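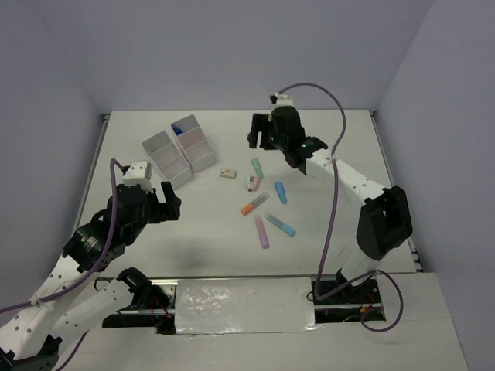
Ketama Matte Wall Paint in Garine: Review After Six Months

By Senga Leckie
Friday, June 14, 2024

Garine is a pale gray with some lavender in it. It's one of the quieter colors in the Ketama line from Fernden, and I put it on the walls of my sewing room in December. I bought the paint myself at the regular price of $40 a gallon. This review covers putting it on, how the color looks through the day, and how it has held up to six months of use.

The room

It's a back bedroom, 161 square feet, with one window facing north and a flat ceiling. The old walls were a tan eggshell, at least ten years old, with the usual nail holes and one long crack over the closet door. I filled the holes, sanded, washed everything down and primed the patches only. Fernden says on the can that you can go straight over sound paint without a primer, so I wanted to see if that was true.

Two coats came to 832 square feet of coverage by my math, with the window and doors taken out. I bought three gallons and had a bit under half a gallon left. I have used some of that for touch-ups since.

Opening and stirring

The store mixed it a week before I used it, and there was a layer of thin purple liquid sitting on top when I got the first lid off. Stir it longer than you think you need to. The tint sits in the bottom corner of the can and a flat stick won't reach it all. I poured all three gallons into a bucket and mixed them together, and I would do that again with this color. The second can looked slightly pinker than the first when I dabbed both on a card.

The lid is the ordinary metal kind and closes well. The handle on one can popped out on the stairs. It went back in with pliers.

Smell is mild. I slept across the hall the same night with the door shut and didn't notice it.

Putting it on

The paint is thick. With a brush it drags a little on the first stroke and then levels out, and it stayed where I put it along the ceiling line. I cut in with a two-inch angled brush and no tape, except around the outlets.

With a roller it's less pleasant. I started with a 3/8-inch cover and got a fine spatter on my arms and glasses. Switching to a Žukauskas microfiber cover in the same size helped a lot. It held more paint and spattered less. It also shed a few fibers in the first ten minutes, so roll it over some tape before you load it.

First coat coverage was decent over the tan. You could see the old color as a warm shadow on the long wall, mostly where I'd stretched the roller too far. Second coat took care of it everywhere but the patch over the closet, which needed a third pass.

Drying time on the label is an hour to the touch. Mine was there in around 40 minutes with the heat on. I waited four hours between coats as directed. On the closet wall I got impatient and went back at two and a half, and the roller pulled up a strip the width of my hand. That was my own fault, but the paint is not forgiving about it.

The color

On the chip, Garine looks like a plain light gray. On a wall it's more purple than that, and you should know it before you buy three gallons. In my north light it reads gray until the middle of the morning, then goes a soft lavender for most of the afternoon. Under a warm bulb in the evening it moves back to gray, a little muddy. Under a cool white bulb the purple is strong. I ended up changing the bulb in the ceiling light to something in the middle.

Next to bright white trim it looks clean. Next to cream it looks dingy – I had a cream door for two weeks and then repainted the door. Unpainted pine is fine with it. So is black.

It's a good wall for sewing. I can see thread colors properly against it, including off-white, and photos of finished quilts come out without the yellow cast I used to get from the tan.

If you're between this and the next darker shade on the strip, get sample pots of both. They are closer than they look on paper.

Wear

Matte paint marks easily and this is no exception. Chair backs leave a shine where they rub. I have one such spot behind the cutting table, about the size of a playing card, and it doesn't wash off. Pencil came off with a damp sponge. Tailor's chalk came off dry. A greasy thumbprint by the light switch took dish soap and left a faint ring that shows if you look along the wall.

The label says "washable." I'd call it wipeable. If you have kids or a dog that leans on things, get the satin.

Touch-ups are the best part. I filled two picture-hook holes in April and dabbed over them with a small brush from the leftover paint, and I can't find them now. The eggshell that was there before flashed every time I touched it up.

No peeling or bubbling anywhere, including over the washed areas I didn't prime. The long crack has opened again by a hair, but I don't blame the paint for that.

Compared to what I've used before

I've painted most of this house with whatever was on sale. Ketama covers better than the cheap stuff, and I used two coats where I would normally plan on three. The store-brand matte in my hallway scuffs about the same. It cost less, but I needed an extra gallon, and the hallway still looks thin above the baseboards.

Good points

Hides well in two coats over a mid-tone
Holds a clean line with a brush
Low smell
Touch-ups disappear

Bad points

Spatters with a basic roller cover
Marks shine when rubbed
Chip doesn't show how purple it is
Slight difference between cans

Would I buy it again?

Yes, for a bedroom or a work room. I have the guest room to do next and I'll use Ketama there too, in a different color, most likely one of the greens. I won't use the matte in the hall or the kitchen.

I give it four out of five. The lost point is for the scuffing.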